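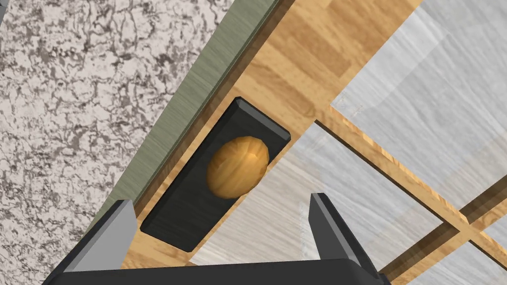 ## Tray pick: inspection after loss of grip at Usedau

Checklist revision 2. Completed 16/03/2026 by Heledd Gittins.
Applies to: Tradus cell, Gadent gripper controller, and the simulated copy of the pick task.
Status: **restricted running**. See the open items at the end.

### Fault as reported

During cycle 37 the gripper closed on the rim of the tray. The controller returned "grip complete" with the fingers 99 per cent closed and nothing held. The arm then lifted and dragged the tray sideways until the force limit tripped. No one was inside the guard. The operator pressed the emergency stop after the arm had already halted.

The same pick was then run in simulation with the egg-shaped object in the black tray and the tray set at a diagonal. The rim contact came up there too when the tray was turned further than the taught position allows.

### A. Isolation and access

- [x] Arm in hold position, drives off, key removed and kept by the person inspecting.
- [x] Stored pressure released at the gripper valve.
- [x] Guard door switch opens the safety circuit. Tested with the door opened slowly and with it pulled hard.
- [x] Emergency stop at the operator's position latches.
- [ ] Emergency stop at the rear of the cell latches. **Fail.** The button latches but can be released by a sideways knock. Replace before full-speed running.

Comment: the rear button was not used in the incident. It was found on this inspection and is recorded separately in the defects book.

### B. Gripper and fingers

- [x] Finger fixing screws tight, paint marks in line.
- [x] Fingers open fully with no sticking.
- [x] No cracks at the finger roots.
- [ ] Right finger tip undamaged. **Fail.** Score mark on the inner face where it met the tray rim. Finger changed, old one labelled and kept.
- [x] Hose and cable free of rubbing through the full wrist turn.
- [x] Fingers stay closed on loss of supply.

Comment: the fingers must be open before the arm starts its final approach. The program did this correctly. The gap between the fingers was not checked against the position of the rim, only against the size of the object.

### C. Tray and worktop

- [x] Tray sits flat.
- [x] Rim free of burrs after the incident.
- [ ] Tray located so that it can't turn. **Fail.** There are no stops on the worktop. The tray is placed by hand and the vision result is trusted for the angle.
- [x] Worktop clear of loose items before start.
- [x] One object in the tray at start of cycle.

Comment: Gajdoš supplied the cell with locating pins. These were taken out in October to let a larger tray be used and were never put back. The change was not written on the cell drawing. The drawing still shows the pins.

### D. Program and controller

- [x] Program version on the controller matches the version in the release folder.
- [x] Force limit set as in the risk assessment.
- [x] Arm halts on force trip and does not restart without a reset.
- [ ] "Grip complete" is given only when an object is held. **Fail.** The Gadent output is set by motor current alone. Current rises at the end of the finger stroke and also on contact with the rim, so both are read as a good grip.
- [ ] Lift is blocked if finger position is outside the expected range. **Fail.** Check not present in the program.
- [x] Fault log keeps time, cycle number and finger position.

Comment: finger position was in the log and showed the fault plainly. It was recorded but no step in the program read it.

### E. Simulated task

- [x] Object and tray start in the positions given in the task file.
- [x] Gripper starts open.
- [x] Tray has a raised rim in the model.
- [x] Contact between finger and rim is detected.
- [ ] Tray angle varied between runs. **Fail.** The test set supplied with the task used one angle. All runs passed at that angle.
- [ ] Friction between tray and worktop checked against the cell. Not done. No measured value available.

Comment: a pass in simulation should not be used to close the tray angle item until the friction value has been measured. With the present value the tray may slide more or less than it would in the cell, and the force trip would then come at the wrong point.

### Conditions for restricted running

1. Maximum arm speed 40 mm/s inside the tray area.
2. Tray placed against a clamped temporary stop.
3. Operator watches each lift from outside the guard with a hand at the front emergency stop.
4. Any grip report with no object held is treated as a fault. Stop, isolate, and note the cycle number before reset.
5. No hand is put into the cell to straighten the tray unless the drives are off and the key is out.

### Open items

| Item | Action | Owner | State |
|---|---|---|---|
| A, rear stop | Replace button and retest | Site electrical | Part ordered |
| C, location | Refit pins, correct drawing | Gajdoš | Awaiting visit |
| D, grip signal | Add finger position to the grip test | H. Gittins | In test |
| D, lift block | Hold arm if position out of range | H. Gittins | In test |
| E, tray angle | Extend test set | Simulation group | Open |
| E, friction | Measure on the cell worktop | Simulation group | Open |

Sections A and D to be repeated in full after the controller change. Section B to be repeated if the force limit trips again, whatever the cause.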